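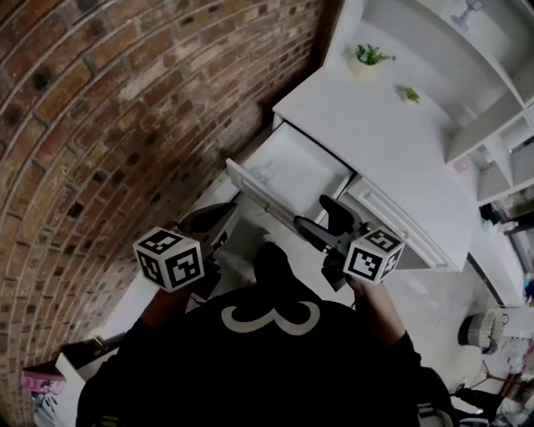 The brick wall and the drawer unit at our end of the second floor. Top drawer open.

Office Manager and Keeper of the Paper (part-time, 24 hours a week)

Brekau Translation is looking for somebody to run our office. We translate the written matter that comes with things: manuals for bread ovens, leases, adoption papers, the folded sheet in the box of eye drops. If you have ever read page 74 of a dishwasher manual and found that it made sense, it may have been one of ours. If it didn't, it was the other people.

We have been at this for nineteen years, and for most of them the office was run by Valbona Kos, who is moving to the coast in May to grow dahlias and be left alone. She has asked us to say that the job is fine and that the phone is the worst part. She has also asked us to stop telling callers she is in a meeting when she is at lunch.

What the job is

You would open the office at 8:30, four mornings a week. You pick the mornings, within limits, and the limit is that one of them has to be the morning the courier comes. You would answer the phone, greet the people who walk in with a birth certificate in a plastic sleeve, and tell them what a certified translation costs before they sit down, so they can decide whether to sit down.

You would log every job in Pronex, our tracking program. Pronex was bought in a hopeful mood. It does most of what it promised, slowly, and it will ask you if you are sure. There is a paper log as well. We were going to drop the paper log when Pronex came in, and then there was the week with the server, and we kept the paper log.

You would send out invoices and then, some weeks later, send them out again. Last year we finished 2,551 jobs for 556 clients, and a few of those clients regard an invoice as the opening of a conversation. You need to be able to write "just following up on this" in a way that is pleasant the first time and noticeably less pleasant the third.

You would also look after the stamps. A certified translation needs a stamp, a signature and a statement, in that order, and it needs to be the right translator's stamp. Tiina Niskanen's stamp and Saimi Laaksonen's stamp are the same size and the same blue. We have had one mix-up. It involved a consulate and we would like not to have another.

What the job isn't

You won't be asked to translate. If you speak another language, good, and you will be asked to settle arguments, but the work itself goes to the translators. You also won't be asked to proofread "just this one page." If you are, the person asking is Gervasio Herrera, and you may say no to him. He takes it well.

There is no coffee duty. Whoever finishes the pot makes the pot. This rule is older than the furniture and about as sturdy as you would guess, so bring it up at your interview if it matters to you.

Who we would like

Somebody who has run an office, a front desk, a school attendance window, a busy kitchen, or anything else where people arrive upset and holding paper. We don't need a degree. We do need you to be able to spell a name you have never heard before by asking the person how it is spelled, and then reading it back to them.

You should be comfortable with spreadsheets up to the point of sorting a column without sorting only that column. You should be able to lift a box of copy paper. You should be calm on the phone with a man who needs nine pages by four o'clock and has called at 3:20.

It would help if you had opinions about filing. Valbona files by client. Saimi files by date. Tiina files by what she calls "feel." Closed jobs from the last seven years are in boxes, and a good part of your first summer would go to choosing one system and making the rest of us use it. You will have our full support in principle.

Where it is

We are on the second floor of an old building, over Saraç Upholstery, who are good neighbors and run the staple gun mostly in the afternoons. There is an elevator. It fits a wheelchair or a stroller without trouble, though it thinks for a while before it starts. There is a bus stop across the street and a parking lot behind that fills up by nine.

The windows open. The heat works, with enthusiasm, from October on, and we suggest layers.

Pay and the rest

The job pays $829 a week before taxes. You get paid vacation from the first month, paid sick days, and the week between Christmas and New Year's off, when all our clients suddenly want to be off too. We pay half of your bus pass. After six months we will sit down with you and talk about going to 30 hours -- we mean this, we did it for the last person who asked, and we put it in writing.

We can't offer remote work for this job. The stamps are here and so are the people with the plastic sleeves.

How to apply

Send a letter of no more than one page, and a résumé of any length you can defend, to Hanne Saarela at the office address, or bring them by in person before noon. In the letter, please tell us about a time you got several people to agree on how to do something dull. Please don't tell us you are passionate about administration. We have read that letter many times and have come to doubt it.

Hanne reads every application herself and answers all of them, including the noes. It takes her two weeks or so. If you haven't heard by then, call and ask. That will count in your favor -- it is, after all, most of the job.

Interviews take an hour, with two of us and you. There is a short exercise: we hand you a stack of mixed-up papers from a made-up client and ask you to put them in an order, then tell us why. We pay $40 for the hour whether you get the job or not.

Valbona will stay on for the first two weeks to show you where things are. After that she can be reached by postcard. The start date is the beginning of May, or a little later if you have notice to give where you are now.

If you used to work for Sakau and are wondering whether we hold it against people, we don't. Tiina worked there too.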